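Gripper finger care, Cell 5

ddunbar
6/22/21
Members are asked to wipe the finger pads on the Samach gripper after every 40 picks and to check the wrist bolts at 3000.

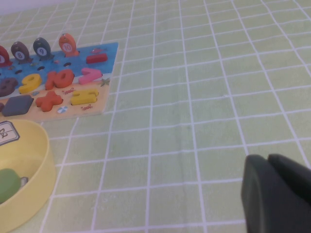

Photo: Davina Dunbar, Galbraith workshop

pavov_bench
I must disagree. Painted pieces such as the numbers and fish pegs leave little on the pads. Wiping every 30 minutes is sufficient.

ddunbar
Noted. The interval of 40 stands until the December service.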